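Iltberg — formation à la suture et aux gestes de base

À propos de nous

Iltberg, c'est un atelier-école. On apprend à fermer une plaie, à choisir une aiguille, à faire un nœud qui tient. Pas de grand campus. Deux salles, une réserve, un couloir trop étroit où tout le monde se croise avec les plateaux. L'adresse et le plan d'accès sont dans la rubrique Contact.

On a refait cette page en vitesse parce que l'ancienne parlait encore du local d'avant. Il manque sûrement des choses. Écrivez-nous si quelque chose n'est pas clair.

D'où on vient

Au départ, un cours du soir. Une table, des planches de mousse, du fil périmé récupéré, et des internes qui arrivaient fatigués de leur garde. On leur montrait le point simple, encore le point simple, puis le nœud plat. Certains revenaient la semaine suivante avec leur propre porte-aiguille. Le cours du soir est devenu un cycle, le cycle est devenu une école.

Le nom vient de la rue du premier local. On l'a gardé en déménageant, c'était déjà imprimé sur les blouses.

Aujourd'hui on occupe le rez-de-chaussée du bâtiment Vimgate, côté cour. Salle El Ouafi pour les débutants, salle Brerard pour les séances avancées. La salle Brerard a la meilleure lumière, et donc tout le monde la demande. Inutile d'insister au secrétariat, c'est le niveau qui décide.

Qui vient chez nous

Étudiants en médecine, surtout à partir du deuxième cycle. Internes. Infirmières et infirmiers de bloc. Des vétérinaires aussi, plus qu'on ne pensait, et ils ont souvent de bonnes mains. Des sages-femmes. Quelques dentistes qui veulent revoir les fils fins.

Pas de grand public, on nous le demande régulièrement. Non. Les aiguilles sont de vraies aiguilles et le programme suppose qu'on connaît déjà les règles d'asepsie.

Niveau d'entrée : aucun pour le premier module. Pour le deuxième, il faut savoir monter une aiguille sans la toucher des doigts et faire un nœud à l'instrument sans regarder la fiche. On vérifie au début de la séance, cinq minutes, rien de méchant.

Ce qu'on enseigne

Le matériel d'abord. Les aiguilles — courbes, droites, rondes, triangulaires. Pourquoi une courbure 3/8 pour la peau et une demi-cercle plus en profondeur. Où la saisir : ni à la pointe, ni au sertissage. Une aiguille tenue trop en arrière se tord, et on le voit tout de suite au passage suivant.

Les fils ensuite. Résorbables, non résorbables, monofilaments, tressés. Le tressé se noue bien et reste en place, le monofilament glisse mieux dans le tissu mais il a de la mémoire et demande davantage de nœuds. On fait toucher les deux avant d'expliquer quoi que ce soit. C'est plus rapide.

Puis les points. Point simple séparé, point de Blair-Donati, surjet simple, surjet intradermique. Points d'angle dans le module avancé. Chaque point est montré une fois lentement, une fois à vitesse normale, et après on se tait et on regarde les gens faire.

Les nœuds prennent le plus de temps. À la main, à l'instrument, main droite, main gauche. Les gauchers ont leurs propres fiches, corigées par des gauchers. On a mis longtemps à les faire et on en est assez contents.

Comment se passe une séance

Accueil, vestiaire, cheveux attachés, bijoux dans la boîte. Blouse fournie. Gants fournis, trois tailles, si vous faites une taille très petite prévenez avant.

Chaque poste a son plateau : porte-aiguille, pince à griffes, pince sans griffes, ciseaux, compte-aiguilles. On vérifie le plateau au début et à la fin. Tant qu'il manque une aiguille, personne ne sort de la salle, formateurs compris.

15 participants maximum par séance, 2 formateurs. On a essayé plus, ça ne marche pas. On passe derrière les gens, on corrige le poignet, le coude, la hauteur de la chaise. La chaise, vraiment. La moitié des points ratés de la première heure viennent d'un siège trop bas.

Pause au milieu. Café dans le couloir, pas dans les salles.

Dernière partie : une plaie à fermer du début à la fin, sans aide. On garde les pièces d'essai jusqu'à la fin du cycle, étiquetées, pour que chacun compare la première et la dernière. C'est parfois cruel pour la première.

Sur quoi on travaille

Mousse pour les tout premiers gestes. Puis supports synthétiques à couches, qui résistent un peu mieux et se déchirent si on tire trop. Puis, en module avancé seulement, tissu animal, fourni et éliminé par la filière réglementaire. Ceux qui ne souhaitent pas travailler sur tissu animal le disent à l'inscription et restent sur synthétique, même programme, même attestation.

Nos principes, si on peut dire

Aller lentement au début. On chronomètre rarement, et jamais au premier module.

Manipuler les bords avec douceur. Un bord écrasé par la pince cicatrise mal, on le répète à chaque séance et on le répétera encore.

Entrer perpendiculaire à la peau, suivre la courbe de l'aiguille, sortir en face. Même distance des deux côtés. Ça s'écrit en une ligne et ça occupe deux séances entières. 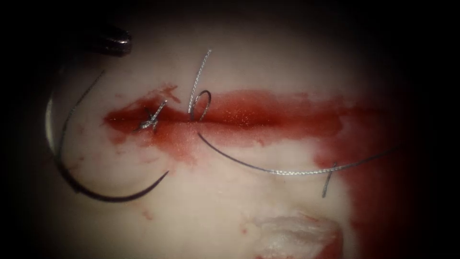 Serrer juste assez pour que les berges se touchent. Un point trop serré étrangle, un point trop lâche baille. Le nœud se range sur le côté, jamais sur la ligne, et les brins se coupent ni trop court ni trop long. Là-dessus chaque formateur a sa longueur préférée, vous entendrez donc deux versions. Prenez celle de votre service.

Et le sang. Les débutants épongent sans arrêt ou alors pas du tout. On apprend à tamponner, pas frotter, à regarder d'où ça vient avant de piquer. Un champ rouge n'empêche pas de travailler si on a pris ses repères avant. Dans le module avancé on y consacre une vraie partie de la séance, avec les compresses, l'aspiration, l'ordre des gestes.

L'équipe

Des formateurs qui exercent tous à côté, au bloc ou en cabinet. C'est une condition chez nous. Du coup les plannings bougent, désolés d'avance. Une personne au secrétariat le matin, une autre à la réserve et au matériel. On ne met pas de portraits en ligne, choix de l'équipe.

Les formateurs suivent eux-mêmes une séance par an comme participants, sur un point qu'ils ne pratiquent plus. Assez drôle à voir.

Quelques repères

353 attestations délivrées depuis l'ouverture. Elles valident la présence et le niveau atteint, ce n'est pas un diplôme et ça ne remplace pas l'enseignement de votre faculté. À préciser à votre employeur si besoin.

Prochaine rentrée en septembre pour le cycle complet. Les séances isolées continuent l'été, dans la limite des places. Liste d'attente possible, on rappelle dans l'ordre.

Tarifs sur la page Inscriptions. Tarif réduit étudiants sur justificatif. Les établissements peuvent réserver une séance complète pour leur personnel, devis sur demande — comptez un peu de délai, on répond entre deux cours.

Ce qu'on nous demande souvent

Faut-il apporter ses instruments ? Non, mais on peut. S'ils sont à vous, marquez-les, un ruban de couleur suffit. On ne joue pas les arbitres entre deux porte-aiguilles identiques.

Peut-on emporter du fil pour s'entraîner ? Oui, une petite pochette en fin de cycle. Des restes, du périmé, parfait pour les nœuds. Pour l'aiguille, non, elle reste chez nous.

Et si on se pique ? Procédure affichée dans chaque salle, on la lit ensemble au début. On déclare tout, même une égratignure.

Y a-t-il une séance de rattrapage ? Une par cycle et par personne. Prévenir la veille, par mail de préférence, le téléphone sonne dans le vide pendant les cours.

Accès aux fauteuils roulants ? Oui par la cour, rampe à gauche du porche. Deux postes à hauteur réglable en salle El Ouafi, dites-le nous à l'inscription pour qu'on vous en garde un.

Vous pouvez venir observer avant de vous décider ? Oui, au fond de la salle, blouse obligatoire, téléphone rangé. Demandez une date au secrétariat.

Contact

Secrétariat Iltberg, bâtiment Vimgate, rez-de-chaussée sur cour. Ouvert le matin. Sonnez deux fois, la première ne s'entend pas toujours depuis la réserve.

Page mise à jour le 10 juin 2021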